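# Why Does Bread Get Big in the Oven?

Have you ever looked at a slice of bread very closely? It is full of holes. Some are small like a grain of sand, and some are so big that the jam falls through. Somebody must make these holes, and today we will meet who it is.

## Very small helpers

Bread dough has flour, water, a little salt and yeast. Yeast is alive. It is not an animal and not a plant, it belongs to the same big family as mushrooms. One piece of yeast is so small that you can not see it without a microscope. In the shop it looks like brown dry sand, or like a soft gray block that smells a bit sour.

When yeast is dry, it is sleeping. Give it warm water and it wakes up hungry. It likes to eat sugar. You don't even need to put sugar in the bowl, because flour has some inside already.

When yeast eats, it makes a gas. The gas is called carbon dioxide, and it is the same gas that makes bubbles in lemonade. You breathe it out too, right now.

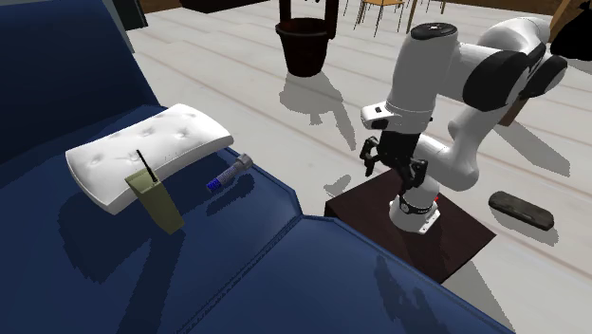
But why does the gas stay in the dough and not fly away? For this we need to talk about gluten. Gluten is made when wheat flour meets water. It is stretchy, like the rubber of a balloon. When you push and fold the dough with your hands (the bakers say "knead"), the gluten gets stronger. Each little bubble of gas is then closed in its own little balloon. More gas comes, the balloons grow, and the whole dough grows with them.

## Not too cold, not too hot

Yeast works slowly in the fridge. In a warm kitchen it works much faster. If the water is too hot, the yeast dies, and then your bread will be flat and hard like a roof tile. My grandmother in Flendton tested the water with her little finger. It should feel like a bath for a baby.

In her kitchen the dough rested for 90 minutes under a towel. I was always lifting the towel to look – she did not like this.

In the oven the gas gets hot and needs more room, so the bread jumps up one last time. Then the heat stops the yeast, the balloons become firm, and the holes stay where they are.

## Try it: the balloon bottle

Ask an adult to help you with the warm water. You need:

- an empty small plastic bottle
- 200 ml of warm water
- one packet of dry yeast
- two teaspoons of sugar
- one balloon

1. Put the water, sugar and yeast in the bottle. Turn it gently in circles until they mix.
2. Pull the balloon over the top of the bottle.
3. Put the bottle in a warm place, but not on the stove.
4. Wait roughly 21 minutes and look at the balloon.

Is it standing up? Then your yeast is awake and eating. If it still hangs down, wait some more, or try again with a new packet. Old yeast is sometimes too tired.

You can also make two bottles, one with sugar and one without. Before you start, guess which balloon will be bigger and write your guess on a paper.

*Written by Garnet Melnyk, 5/31/22*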